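What the gripper people buy first

I'd expected to spend my morning at Walham talking about robots. We spent most of it talking about trays!

The lab manager who met me runs the equipment budget for the table-setting work, and she had her spreadsheet open before I'd found a chair. It has 472 lines. "Grippers are the easy part," she told me. "You get two quotes, you pick one, you're done. It's everything you hang off them that eats the money."

She means cables, mostly. And brackets, and stands, and places to put all of it. I asked what a newcomer should price up before anything else, and she went straight for the hands.

"Buy in pairs," she said. "Left and right, same model, same order." A pair of hand-held grippers from Nisto came in at $1965 on her sheet, with another $300 set aside for leads and mounts (she wishes she'd made it more).

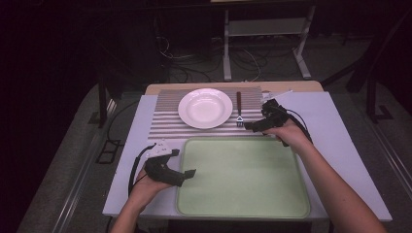

Fingers, forks and other small stuff

Then there are the bits that wear. Gripper fingers get scuffed, and she budgets $200 a year for new ones. "I used to wait until someone complained," she said. "Now I order in November and stop thinking about it."

I wondered whether plates and placemats really needed a line of their own. She laughed at me – kindly, I think. A plain green tray, a white plate and a fork all have to be bought, stored and bought again in the same style, and last year the supplier in Ashby dropped a tray she liked with no warning at all. She now gets spares of anything she'd hate to lose.
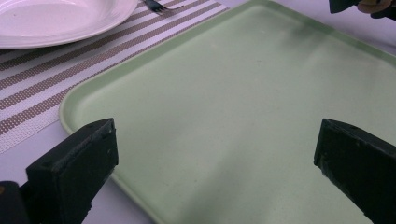 Workshop & Bench, Issue 47, p. 12

Her next big decision is whether to kit out a second table at the Skolthorpe site. She'd like to, but she wants the shelving and cable runs costed first, and she's asked for those numbers twice already. "If they come back high, I'll do one table properly and wait a year," she said. Then she went off to chase them a third time, and I got the last of the coffee.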